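Start | Archiv | Themen | Anmelden | Hilfe

Hallo zusammen,

Am März-Termin schrieb jemand:
> Lohnt sich der offene Nachmittag bei Cirner? Und darf man da
> selbst was in die Hand nehmen?

Ja und ja – ich war ab 4 Uhr da! 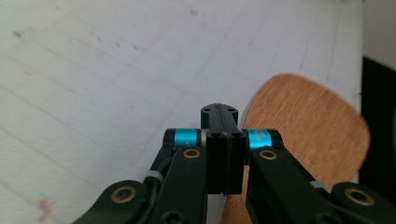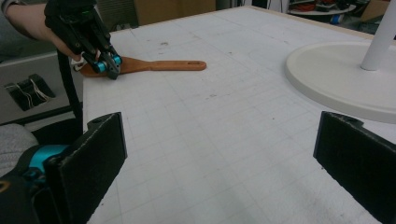 Mich hat ja vor allem interessiert, wie Donik die Handgreifer an Schulen verleihen will (wir in Putmont stehen schon auf der Liste). Kaution sind 80 Euro, und üben darf man mit ganz normalem Küchenkram, so wie mit dem Holzwender auf dem weißen Tisch – der mit dem langen Schlitz im Stiel. Flache Sachen finde ich ja am fiesesten! Den Leihzettel schicke ich noch rum.

Viele Grüße aus Putmont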